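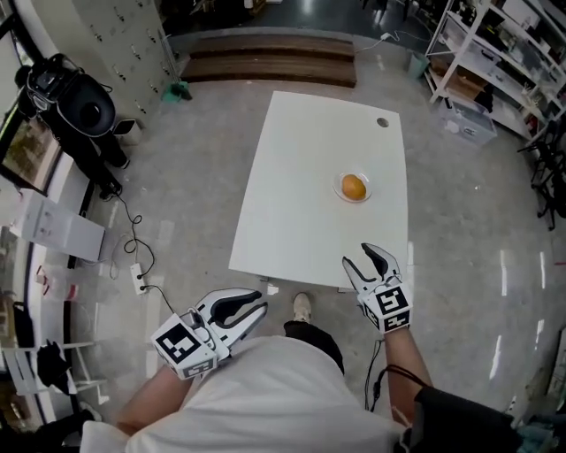 White table, white T-shirt, a gripper in each hand

Open day at the Stendau rowing machine works
Apr 18, 2017

I have rowed indoors for years without once wondering where the machines come from, so when Stendau opened its Pastham factory to the public I booked a place the same evening. What a good day out! If you have any fondness for cardio kit at all, put your name down for the next one.

The coach park is behind the building and the sign for it is tiny, so we drove past twice. Tea and flapjacks first, then off in small groups. The tour starts with the flywheels. Each one is spun up, checked for wobble and either passed or sent back down the line, and the noise when several are going together is wonderful, a sort of rising hum that you feel in your ribs. Our guide told us the shop turns out 372 machines in a good week. I would have guessed half that.

After that came seats and rails. I had never thought about seat rollers (who has?) but there is a whole bench given over to them, and a rig that slides a weighted seat back and forth all day and all night. You can put your hand on the rail afterwards and it is smooth as glass. They let us try three different seat shapes. I liked the widest one, my husband liked the old one they stopped making, and we argued about it all the way to the canteen.

The part I had been waiting for was the test room, where Okonkwo, the club that trains next door, had set up a row of the new Jundero machines for visitors. The drill was simple: a gentle warm-up, then as many metres as you could manage in 60 seconds, with your name chalked on a board if you fancied it. I did fancy it. My legs were jelly by the end and I came nowhere near the top, but I shaved a bit off my usual pace and was grinning like a fool.

One of the coaches watched me row and sorted out a fault I have had for ages. I was bending my arms too early, before my legs had finished pushing. She had me row with straight arms for a few minutes, legs only, then add the swing of the back, then the arms last of all. It felt slow and odd and then suddenly it felt easy. I have done it at home every morning since and my shoulders no longer ache afterwards.

Lunch was soup and a roll, very decent. The shop sells spare handles, chains and seat pads at factory prices and I came away with a new pad and a bottle of chain oil.

A few practical bits. Wear flat shoes, as you can't go on the factory floor in heels or sandals. Lockers take a pound coin. The 111 bus stops right outside the gate, and the walk from the station takes longer than the leaflet says. The next open day is in July and I have already asked for two places.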